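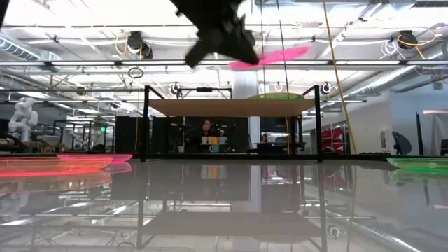 Slide 1. Neon plates and the little rack, Grevstead workshop

Good afternoon, and thank you all for coming back so promptly from the coffee. (Wait for the door to close. Take a sip of water.)

I want to spend our time on plates, and I promise it's a bigger subject than it sounds! I've been fond of these colored see-through ones for years. Look at the pink one up in the air, tipped to the right, and then the yellow-green one already sitting on the shelf board. You can hardly see more than its rim from this low down, and I still knew right away which color it was. Keep that in your heads, please, we'll need it when we get to the cupboards.

Now the rack. Black posts, a flat tan wooden board, nothing fancy at all. When we set up the shared kitchen at Ogbonna we began with 2 racks like that sort of thing, a shelf on legs, and I thought we'd want a dozen more by February. We didn't. People put plates on an open shelf because they can see the shelf, and they forget about the ones behind a door. (Pause here, somebody usually laughs and tells me about their own cupboard. Let them.)

Point to the table. I do love a shiny tabletop, I have to say. The orange-red plate on the left leaves a soft orange glow under it and the green one over on the right does the same in pale green. It's lovely to look at, but a glossy surface shows every smear, so at Ogbonna we keep a dry cloth on a hook right by the table.

Numbers, for those who like them: our spring tally at Ogbonna came to 403 plates, and almost 3733 trips to the shelf. Don't linger, the handout has the whole table.

If the clock says past 3:15, skip the part about stacking by size and go straight to the Stolta cupboards. Otherwise tell the story of the blue bowls, slowly, it's a good one.

Sign-up for the hands-on session is through Pretix, and the link is on the back of the handout. Next slide.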